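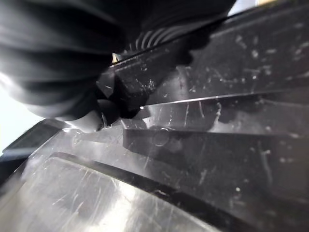
Page last modified: October 2023

The Shelf Life of Everything

Dark plastic is a terrible choice for anyone who would like visitors to think they dust. It shows every white speck, then every scratch left by whoever tried to wipe off the specks. The stockroom in Altden has a fair amount of dark plastic, and Stela Mihăilă has stopped apologizing for it.

She took over the parts storage at Neagu in February, along with a spreadsheet of 3,957 lines and a key that fit nothing. The spreadsheet had been started by someone with strong feelings about color coding. Orange meant urgent, or possibly orange.

"I printed it out, which was a mistake," she says. "Then I put the printout on a shelf, and that was a second mistake, because now it was stock."

Her answer was yellow shelving. The catalog from Skivham offered gray, a different gray, and a yellow usually seen on road equipment. She picked the yellow on the theory that people are less likely to abandon a sandwich on something so alert. The uprights are black and full of holes, so a shelf can go up or down a notch whenever two departments disagree about how tall a box is.

Her rule for the upper shelf is that heavy-looking things stand where you can see them. Motors go out in the open, standing on their bases, and boxes go beside them with the printing up. 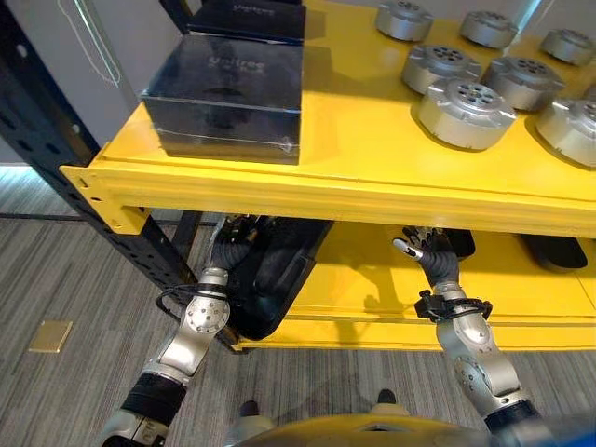

The rule has its critics. One school of thought at Neagu holds that anything with a box should live in its box until needed. Mihăilă held that view herself until she opened 588 of them looking for one bracket. The bracket was in a desk drawer in Stedisitz, where it was holding down some receipts.

Cardboard remains the unsolved part. Everyone agrees that a good small box should be kept, and everyone has a private definition of good. Flatten them and somebody wants one by lunch. Leave them standing and they settle by the wall like guests who have missed the last bus. Plastic bags are worse, as they weigh nothing and end up draped over whatever is nearest.

For parts with no obvious home there are white bins, smooth inside and rounded at the corners, easy to wipe and very easy to forget.

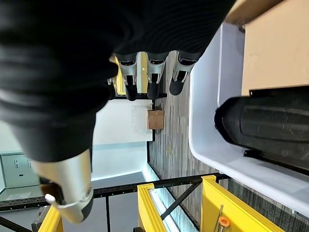 Mihăilă goes through the bins herself, usually with coffee. Anything she can name goes back to a shelf. Anything she can't gets a tag with a question mark on it, and she has ordered another 1,000 tags.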